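4.2 Clearing the table

Of the chores on the Vatholm list, table clearing was the one we expected to finish before lunch. The plates are rigid, they do not run away, and people of nearly every age have been made to do it. We recorded 600 demonstrations with hand-held grippers and trained the Dranumero policy on them with no changes from Section 3.
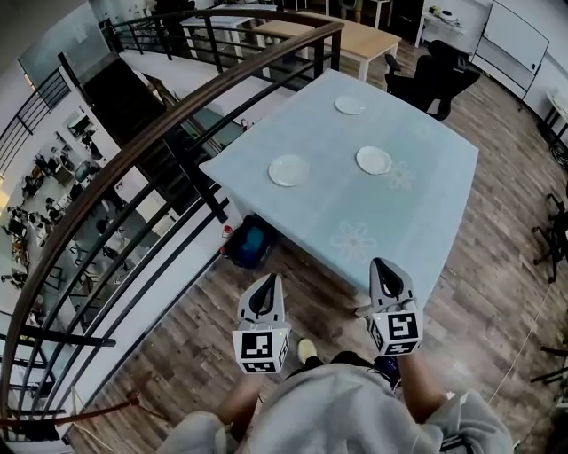

Figure 3. Plate task from the operator's side: three white plates on a light blue tablecloth, grippers held out ahead.

A flat plate offers a gripper very little to hold. People slide a finger under the rim without thinking, and the policy learned the sliding part very well. In 17 of 30 trials it cleared every plate. In 10 it pushed at least one plate across the cloth with great confidence and then closed on air. The other three ended when the cloth came along too, which we scored as failures, although the table was certainly clear.

The Tredis baseline did worse but took longer, so it looked more careful.

Reader comments (3)

tnk_lab: Did you try it without the tablecloth? Ours slips even more on bare wood.

Authors: Not yet. It is on the list for the Nassar tests.

dishpit: 17 out of 30 beats my teenager.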